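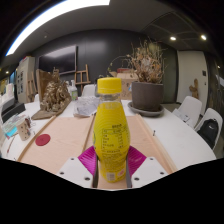
June

By Svyatoslav Zhuravel, for the Havero workshop

Havero, a shared workshop for people who build things in their spare time, is releasing the plans for Skindetti, a hand-held gripper with two fingers. The plans are free to download and can be used by anyone who wants to build the tool at home, change it, or fit their own fingers to it.

Skindetti began as a kitchen-table project by member Svyatoslav Zhuravel, who wanted a cheap way to try out finger shapes before putting them on a robot arm. He brought the first version to Havero's Sunday build session, and the rest of the work was done there, on the big table the workshop shares with its drawing and sculpture groups.

"At home I could make the fingers close, but I couldn't make them hold anything round," said Zhuravel. "A box was fine. A bottle turned in the grip every time I tilted it. I spent most of the winter on that."

The present version has gray fingers lined with ridged magenta pads, with white brackets between the fingers and the body. The complete tool weighs 447 grams. The pads went through more changes than any other part. Early ones were smooth and cut from one flat piece, and they slid on labels. The ridged pads give a little on contact and follow the curve of the object. The brackets are held by screws, and a pair of fingers can be swapped in a few minutes with one screwdriver.

Most of the testing at Havero uses plain household things. A bottle of yellow drink has become the standard test piece, and its usual parking place is a round red disc laid on a sheet on the table. The person holding the gripper picks the bottle up, carries it, and puts it back on the disc. Other members leave their own work on the table while this goes on, so the tool gets used near plant pots, mugs and dried branches, much as it would be in an ordinary room.

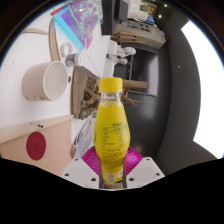 Do I need a robot arm to use Skindetti?

The gripper is built to be used by hand, and the basic plans cover only the hand-held version. A separate drawing shows where an arm mount would go, for builders who already have an arm and want to try it. Havero has not tested that mount with loads heavier than a full drink bottle and asks builders to be careful with it.

The download includes drawings of every part, a parts list, a build guide with photographs, and the finger shapes that were tried and dropped. Zhuravel asked for the dropped shapes to be included. Some of them worked well on flat objects and may suit other people's projects.

A first build takes two or three evenings once the parts are ready. The slowest step is lining up the two fingers so that the pads meet evenly – the guide gives this a chapter of its own. Builders who rush it tend to get a grip that pushes the object to one side.

The pads wear out and should be treated as spare parts. In the workshop's own use, a pair has lasted 72 hours of handling before the ridges began to flatten.

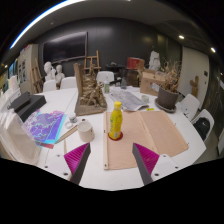
Photo: Havero workshop. Free for press use with credit.

Havero will run two evening build classes in June for people who would like help with their first gripper. Each class has 20 places and starts at 6:30 p.m. No experience with robots is needed, but people taking part should be comfortable with small screws and hand tools. The cost is $30, which covers one set of pads and the use of the workshop's tools. Children over 12 are welcome with an adult.

Work on the next version, named Clorura, has started. It will have longer fingers for wide objects such as jars and plant pots, and a body that suits left-handed users better. There is no release date yet.

Builders who find mistakes in the plans are asked to send them to the workshop with a photo of the part and a short note on what went wrong. Corrections are added to the guide with the sender's name, unless they would like it left out.

Class sign-up sheets and printed copies of the build guide are available at the Havero front desk. Press questions should be sent to Svyatoslav Zhuravel at the workshop.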